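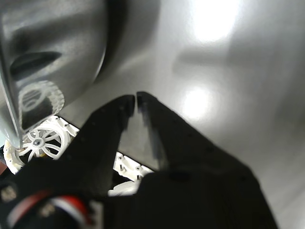 Photo 1: black gripper, white parts farther back

Garage and side yard walk-through, 2 August 2026
Checked by me, Florian Koller

1. Smoke alarm by the inner door: OK
Pressed the button, nearly jumped out of my skin. It's loud!

2. Fire extinguisher: OK
Needle is in the green. I moved the bikes so you can get to it without climbing over anything (please don't park them there again, Masta boxes either).

3. Ladder: FIX
One rubber foot is split. I put tape across the bottom rungs so we all remember. Stusto had the right feet in stock last time I looked, so I'll stop by.

4. Extension cords: FIX
The orange one has a nick near the plug and I'm tossing it. The two long ones are fine and hanging up again.

5. Paint and solvents: OK
Lids tight, all on the low metal shelf. The old deck stain can go to the drop-off in September.

6. Tall shelves: ASK
The label says 400 lbs per shelf, and I'm happy with that, but the left unit wobbles when I lean on it. Is it screwed into a stud or just the drywall? I couldn't find one with a magnet, so maybe Benítez can look when they come about the gutter.

7. Garage door auto-reverse: OK
Tried it with a scrap of two-by-four. It touched and went right back up.

8. Side gate latch: FIX
Sticks when you lift it, and the kids end up kicking it. Needs a file and some oil.

9. First aid box: FIX
Down to 13 bandages and the burn gel is out of date. Added both to the Fodo order.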